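Notebook, June, kitchen work, hand-held grippers
Entry: left and right units disagreeing on jaw opening

Started 10:20. Picking up from the last entry, where the right unit was logging a jaw opening that drifted over a session. I had put that down to the tape marker on the finger lifting. New tape made no difference, so that idea is finished with.

What we know so far. Both units read fine on the bench at Limorside. Jaws closed gives zero, jaws fully open gives the same figure every time, and I can cycle them as long as I like without the numbers moving. Put the same unit to work on thin objects and by the end of the batch "closed" no longer reads zero. It reads 4 mm. The jaws are shut, I can see they're shut, and the log says there's a gap.

Tutness cups and bowls never showed it. Chopsticks do. Best guess is side load. When you pinch one stick out of a bundle you nearly always end up levering it against its neighbours, and the pads get pushed across as well as apart. A cup doesn't do that.

Plan was 20 picks per unit, one chopstick at a time out of the cup and back in, then close the jaws on nothing and write down the reading. Repeat until the fault shows or I get sick of it. 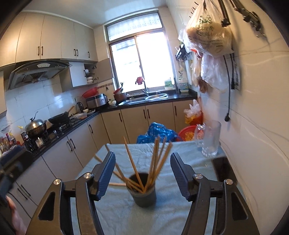
Left unit: no drift after three rounds. Right unit: fault came up in the second round, 4 mm again at closed, and stayed there. Opening all the way and closing again didn't clear it. Power cycle cleared it, but the power cycle also re-zeros, so that tells me nothing about the cause.

Stripped the right unit at lunch. Pivots feel fine, no slop I can find by hand. The encoder magnet is another matter. It turns on its shaft if you put a fingernail to it. The grub screw was in but not tight, and there was no threadlocker on the thread. Checked the left unit for comparison and its magnet won't budge, blue residue all around the screw. So one was built to the sheet and one wasn't, or the right one was opened afterwards and put back dry. The build record for that unit has no entry for it either way.

Cleaned the shaft and the screw, threadlocker on, torqued to the sheet, left it to cure. Will not be using it before tomorrow.

Safety note, separate from the above. While the jaws were misreading I also had one trip where the logger stopped and the unit kept beeping. That was the low voltage cutoff on the battery pack and has nothing to do with the magnet. The pack was warm when I took it off. I've put it in the metal box with a red tag. Please don't put it back on the charger. If another Uddin pack gets warm in your hand, stop, take it off, and tag it the same way.

Data. Anything the right unit recorded on thin objects is suspect. The Matora batch is 2000 episodes and I'd expect the trouble to be confined to the chopstick and skewer ones, but I haven't checked. Easiest test is the last closed reading in each file. If it's more than 1 mm off zero, flag the episode and leave it out of training for now. Don't correct the offset in software. The slip could have happened at any pick and we can't tell which.

To do
- rerun the chopstick rounds on the right unit once cured, 5 rounds this time
- paint mark across magnet and shaft on both units so slip can be seen without a strip-down
- add a closed reading at the start and end of every session, not only the start
- pull the remaining units off the shelf and try the fingernail test
- order threadlocker, the bottle is nearly done

Packed up 3:40.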